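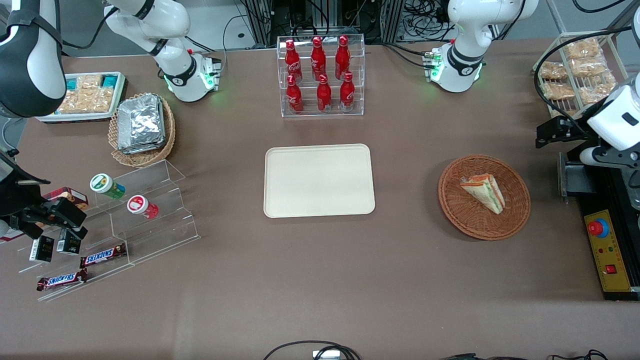
Tray, bottle rack and sandwich basket on the big table.

August 2, 2021

Workshop notebook, Deturo transforming truck, resin run 2

Pulled the last of the left shoulder parts this morning. Run is 120 figures, so 120 left shoulders, 120 right, plus spares. Spares are low. I have 12 extra lefts and hardly any extra rights, and the rights are the ones that chip at the peg.

The hip ratchet is still the main trouble. On the clear version it clicks fine in truck mode, then goes soft after the legs are folded out and back a number of times. Took one apart. The teeth on the clear part are rounded over at the tips, while the gray one from June has had much more handling and its teeth are still square. Same mold, same spring, so I am putting it down to the clear resin. Molta sent a data sheet with the new batch and I have not found anything on it that says how it holds up to rubbing.

Things tried on the hip so far:
Spring from the old Basivari figure, cut down two coils. Too weak. Leg swings under its own weight.
Full Basivari spring. Holds the pose but takes two hands to move, and I cracked a thigh shell doing it.
Original spring with a thin nylon washer behind the gear. Best so far. Clicks are quieter but it stands on one foot.

Going with the washer for now. I want to cycle one joint 214 times, same as we did on the first run, and compare. Please don't take the figure with blue tape on the foot, it is the test piece.

Truck mode: cab roof sits proud of the windshield by the thickness of a business card. It is worse on the clear ones, or it may be that you can see it better. Filed the tab inside the roof on three of them and they close flush. If the fourth one goes the same way I will change the master and leave the mold alone until the current parts are used up.

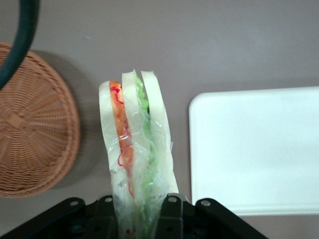 Can the clear version be shipped in truck mode instead of robot mode?
It ships in robot mode, with the hips unlocked, until the roof tab is fixed. A tight roof left closed in the box for weeks puts stress on the two small hinge pins, and clear pins are the first thing to snap.

Paint. Krajewska sample cards came back, four silvers and two reds. The second silver matches the wheel hubs on the gray version well enough that I stopped looking. The reds are both too orange over clear plastic. They look right on a white card and wrong on the figure -- light comes through from behind. Will try a thin coat of silver under the red on the chest badge and see what that does. Do not spray the whole chest, the badge is masked for a reason and the rest has to stay see-through.

Sławomir Górecki looked over the instruction sheet. His notes:
Step 4 shows the arms turning outward. They turn inward.
Step 7 and step 8 should be swapped. If you fold the feet before turning the waist, the heel hits the rear bumper.
The drawing for the fists is from the old master and has the wrong thumb.
He also wants the arrows thicker. I agree on that. At the printed size they look like scratches.

Printer wants 1000 sheets minimum, which is far more than this run needs. Leaving the run number off so the rest can go with the gray reissue.

Box insert: figure rattles in the tray at the shoulders. Tray supplier can move the wall inward but charges for a new form. A strip of foam behind the back plate does the job, tried it with a hard shake and a drop from the bench. One antenna bent on the drop and came back by itself after an hour. Would still like a softer antenna.

To do
Cast more right shoulders, at least enough to match the lefts.
Cycle test on blue tape figure, write down where the click starts to fade.
Fourth roof tab.
Silver under red, two badges, leave overnight.
Redraw steps 4, 7, 8 and the fists.
Ask Molta if the older clear is still on the shelf.

Small drill bits are in the lid of the green case, the two smallest are missing. If you have them, put them back.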